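About Us
Umholm Family House -- play, rest and company for parents of small children
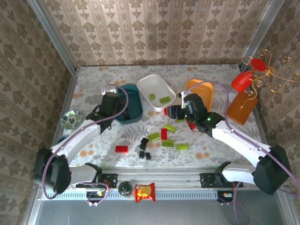
The table with the fern leaf cloth

Umholm is a small house for families with babies and toddlers, in the old part of Turen. We are open in the mornings for parents who want to come out of the apartment for some hours, and in the afternoons for children who stay with us without their parents. The youngest child we take alone is one year old. With a parent, any age is welcome, also the very new ones.

How we started

My name is Khrystyna Nechyporuk and I opened the house when my second son was eight months old. We had moved to Turen in winter and I knew only my neighbor and the lady in the pharmacy. My older boy had stopped sleeping in the day, the little one slept only when I was walking, and I walked very much in that year. I met other mothers with the same gray faces on Bredonach Street, and after some weeks we began to meet in my kitchen.

The kitchen became too small. The Wibisono family, who had a tailor shop on the ground floor at 27 Bredonach Street, were retiring and they offered me the rooms for a rent that I could pay. We painted in June and opened in the same month. On the first morning came two mothers and one grandfather. The grandfather still comes, now with another grandchild.

What a day looks like

The morning group begins at nine. There is no program until ten, so if your baby is sleeping at nine, please let him sleep. At ten we sing, and after singing there is fruit and tea. Parents who do not like to sing can cut the fruit, and this is also a help.

In the afternoon the children eat, rest and play outside when the weather allows it. We do not force anybody to nap. Between two and three years many children are in the middle -- they need the sleep on one day and refuse it on the next -- so we have a quiet corner with mattresses and books. A child who is tired will usually find it by himself. If you wish that your child does not sleep at our house, tell us in the morning and we will try, but we will not wake a child who is sleeping deeply.

Our team

We are five women and one man, and between us we speak six languages. All of us have a first aid certificate for infants, and we renew it every second year. New colleagues work 60 hours together with an older colleague before they have their own group.

The toy library

Babies grow quickly and big toys take much room, so we lend them. We have 200 things on the shelves, from rattles to balance bikes. You can keep a toy for one month, or longer if no other family is waiting for it. Please bring it back washed. Missing pieces happen in every home, only tell us so we can look for a replacement.

Visiting us

You can come for one morning without registration and without paying. For the afternoon group there is a waiting list, and I answer every letter on it myself, mostly in the evening when my boys are in bed. Please write to Umholm Family House, P.O. Box 582, Turen, or ring the lower bell at the green door. Strollers can stay in the hallway, on the left side.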